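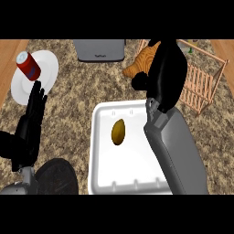 Nnamdi Nwosu wanted to know why the fault had been there since June and we were only now giving a talk on it. Fair question, and he put it in the chat before I had even plugged the laptop in, so let me start there.

Slide 1. Title. Say hello. Don't apologise for the title.

Answer to Nnamdi: we didn't see it because the scoring said everything was fine. We ran 1000 kitchen episodes in simulation on the Clurkance build and the dashboard went green. Green is a very restful colour. We all had a nice rest.

Slide 2. The set-up, quickly. Two arms, two five-fingered hands, one simulated kitchen worktop. Can, plate, tray, chopping board, the usual clutter. The job is tidying: pick a thing up, put it where it belongs, go back to the ready position. Most of this room has built one of these, so keep it under a minute. If somebody asks about the physics settings, they are on the backup slide.

Slide 3. What went wrong. Pause here and let them read it.

The left hand would let go of the can, and the grip controller would carry on believing it was holding it. No slip warning, no stop. The arm then did the rest of the move with great care, carrying nothing, at the reduced speed we use for full hands. It was very gentle with the nothing.

Meanwhile the right arm had been told the left was busy, so it waited. Then the wait timed out, and after the time-out it was allowed to move without checking where the left arm was. That is the safety part. Say it slowly. A dropped can in a simulator costs us a can we never bought. Two arms sharing a worktop with the check switched off is another matter, and the same code was due to go on the real pair at Nonirlow.

Slide 4. Log extract. Don't read it out. Point at line 3646, where grip state goes to HELD, and then at the empty space where it should go back. I have put an arrow on the slide. The arrow took longer than the fix.

Slide 5. Cause. The contact signal was latched. It was set on first touch and cleared only by a deliberate release command, so anything that left the hand without permission was still, officially, in the hand. I wrote that bit. The comment above it says "temporary". Wait for the laugh – if there isn't one, move on briskly.

Why the score missed it: the Shakya scorer looked at whether the arm reached the drop-off point. It did, every time. The scorer never asked about the can.

Slide 6. What we changed.
Grip state now read fresh on every control step.
Lost contact for 9 steps in a row means stop both arms.
The time-out no longer skips the clearance check. It stops and calls a person.
Score goes by where the object ends up.

Slide 7. What is still open. The stop is touchy with smooth round things, and Jinum want it loosened for their trial. We have said no twice. Expect a question on this, possibly from Jinum, who are sitting in row 2.

Slide 8. Contact details and the link to the fault report. Leave this one up during questions. Drink some water.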